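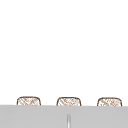
Apprendre à débarrasser l'évier avant d'acheter les moteurs

Atelier, publié le samedi 17 décembre 2022

Le robot Jeva aura deux bras, et pour l'instant ils tiennent dans un carton sous mon établi de l'atelier partagé Trendatine : des pièces imprimées, des roulements, un sachet de vis M3 que tout le monde m'emprunte. Les moteurs, eux, sont encore sur une liste d'achats. Et pourtant je passe presque toutes mes soirées à le faire travailler ! La cuisine existe en simulation, avec son plan de travail blanc, son évier, ses assiettes et ses aliments, et c'est là que tout se joue depuis novembre.

Je voulais un projet domestique, quelque chose de bête à énoncer et de pénible à réaliser. Prendre un aliment dans une assiette, le poser dans une autre. Sur le papier, un après-midi. Dans la vraie vie d'un bricoleur, j'ai mis 14 soirées rien que pour obtenir une pince qui se ferme sans pousser l'objet devant elle (et j'en ai adoré au moins la moitié).
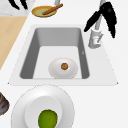
Pourquoi commencer par une simulation quand on a déjà une imprimante 3D et un fer à souder ?

Parce qu'une collision n'y coûte rien. On relance, on change un coefficient de frottement, on relance encore, et pendant ce temps l'ordinateur de l'atelier tourne tout seul. Sur un vrai bras, chaque erreur de trajectoire peut finir en engrenage cassé, avec une pièce à réimprimer et une soirée perdue.

Ma chaîne d'outils n'a rien d'élégant. Un modèle du bras dessiné à la main, un petit programme de pilotage que j'ai baptisé Biredov, une manette de jeu récupérée pour les démonstrations. Je guide les bras à la manette, j'enregistre la trajectoire, puis je la rejoue en déplaçant un peu les objets. Quand ça tient, je complique. Quand ça rate, je regarde la séquence au ralenti avec un café, et c'est franchement le moment que je préfère. 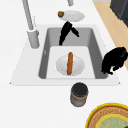 Le choix des aliments m'a occupé bien plus que prévu. Un objet rond pardonne beaucoup, il suffit de descendre à la verticale et de serrer. Un objet long demande qu'on réfléchisse à l'orientation du poignet, au point de prise, à ce qui va basculer. La saucisse en travers du bol, au fond du bac, est devenue mon banc d'essai favori : elle dépasse du bord arrière, et la pince doit arriver ouverte entre le bol et la paroi, dans un passage où l'on n'a pas envie de se tromper d'angle. J'ai fini par ajouter une étape d'approche, un simple point d'attente au-dessus du bac, et tout le reste du programme s'est simplifié d'un coup. 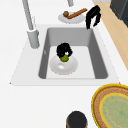
Passer au métal et au plastique

La suite se passe à l'établi. J'ai imprimé 3 versions des doigts, toutes inspirées de la pince simulée, avec des extrémités de plus en plus arrondies. La dernière reçoit une bande de silicone collée, que je découpe aux ciseaux dans un vieux tapis de cuisson. Pour la base, j'ai repris la platine Menzies que j'avais dessinée pour une lampe articulée : 5 trous à repercer et elle accepte le palier de l'épaule.

Je monterai un seul bras pour commencer, fixé à une planche avec 2 serre-joints, et son premier exercice sera un citron vert posé dans une assiette. Les fichiers des doigts sont sur l'ordinateur commun de Trendatine, dossier Jeva. Prenez-les, modifiez-les, et si vous trouvez mieux que mon tapis de cuisson, laissez-moi un échantillon sur l'établi !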